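# The Prilley 400 – my little tabletop scope, and who I think should buy one

I sell three telescopes and this is the one I talk about most, so forgive me if I run on a bit. The Prilley 400 is a small Dobsonian reflector with a 400 mm focal length, and it's the scope I hand to people who tell me they want to "see something" but haven't got a clue where to start. I was that person once. My first telescope was a wobbly thing on a tripod that I pointed at the Moon twice and then used to hang coats on!

The 400 doesn't have a tripod. It sits on a round turntable base that you put on something solid – a garden table, a crate, the hood of a truck if you don't care about your paint – and you push it around with your hand. No motors, no phone app, no alignment routine. You look along the finder, nudge the tube, and there's Jupiter.

## What you can see with it

People always ask me this first, and I'd rather you bought with your eyes open (sorry). Pictures from space telescopes have spoiled all of us a little. Through a small scope, nearly everything outside the solar system is gray. It's faint, it's fuzzy, and you'll have to learn to look slightly to one side of it to see it well. I still love it. The first time I found the globular cluster in Hercules on my own I went and woke up the whole house.

From my back yard, which has a streetlight at one end of it, I get:

- The Moon, in so much detail you'll run out of names for craters
- Jupiter's four big moons, and two of the cloud belts on a steady night
- Saturn's rings, small but perfectly clear, and Titan off to one side
- The Orion Nebula, with four stars in the Trapezium if the air behaves
- The Pleiades and the Beehive, both of which look better at low power
- The Andromeda Galaxy, as a long smudge (a nice smudge!)

Take it somewhere dark and the list gets a lot longer. I drove mine out past Hegyi last June, and the Milky Way star clouds down in Sagittarius kept me there until my thermos was empty. Dark nebulae start to make sense out there too – those lanes and gaps where the dust blocks the stars behind it. You don't need much power for those. You need a wide field and a black sky, and the wide field is what this scope does best.

## What comes with it

You get the tube, the base (already put together, apart from one bolt), a red dot finder, two eyepieces and a dust cap. The eyepieces are 25 mm and 10 mm, giving you 16x and 40x. The 25 is lovely and it's in the focuser most of the time. The 10 is okay. It's a bit tight around the eye if you wear glasses like I do, and it's the first thing I'd replace down the road.

There's also a printed quick guide, written by my friend Dace Jaunzems, who has taught more beginners to find Polaris than anybody I know. I've been told it's the only telescope guide people have read all the way to the end.

I put every order together myself, usually in the afternoon with the radio on, and I check the mirrors for alignment before the box gets taped up. If yours gets knocked in shipping, the guide shows you how to fix it with a hex key. It takes five minutes the first time and one minute after that.

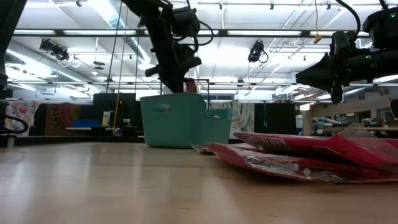 ## Specs

| | Prilley 400 |
|---|---|
| Type | Newtonian reflector, tabletop Dobsonian mount |
| Mirror diameter | 100 mm |
| Focal length | 400 mm |
| Focal ratio | f/4 |
| Focuser | 1.25 inch rack and pinion |
| Highest power I'd push it to | 200x, on a very good night |
| Finder | Red dot, battery included |

A word about that 200x. You'd need a short eyepiece and a good Barlow to get there, and most nights the air won't let you use it. I spend nearly all my time between 16x and 80x. If a store promises you 800x on a scope this size, walk out of the store.

## Stuff worth adding

You can be very happy with just what's in the box, but if somebody's asking what you want for your birthday:

**The Zanier 2x Barlow.** It doubles the power of both your eyepieces, so you end up with 16x, 32x, 40x and 80x. Best upgrade for the money, and the 80x makes Saturn a whole lot of fun.

**The Pravell Moon filter.** A full Moon through a telescope is bright enough to make you squint. It won't hurt you, but you'll see purple blobs for a while afterward. The filter screws into the bottom of the eyepiece.

**A red flashlight.** Any one will do. It lets you read a star chart without wrecking your night vision.

**A solar filter, only if it's a proper full-aperture one.** It goes over the front of the tube and gets taped down. Never point the scope at the Sun without it, not even for a second, and never use the little kind that screws into an eyepiece. I'm chatty about most things but I'm very serious about that one.

## Questions I get a lot

**Can I take photos with it?** Of the Moon, yes – hold your phone up to the eyepiece and be patient. Long exposures of nebulae, no. The mount doesn't track, so the stars will smear.

**Is it okay for kids?** Yes, with a grown-up nearby. The base sits low and there isn't much to break. My niece could find the Moon by herself after one evening.

**Why does everything look blurry on the first night?** Nine times out of ten the scope is still warm from indoors. Leave it outside for half an hour before you start. And don't look through a window, please, even a clean one!

**It's upside down!** Yep. Reflectors do that. For stars it makes no difference, and if you want to watch birds I'd point you to a pair of binoculars.

**How do I clean the mirror?** Mostly you don't. A little dust does no harm at all, and I've seen far more mirrors scratched by cleaning than spoiled by dirt. If it's gotten really bad, write to me first and I'll walk you through it.

Orders and questions both come straight to me, and I usually answer the same day unless it's clear out.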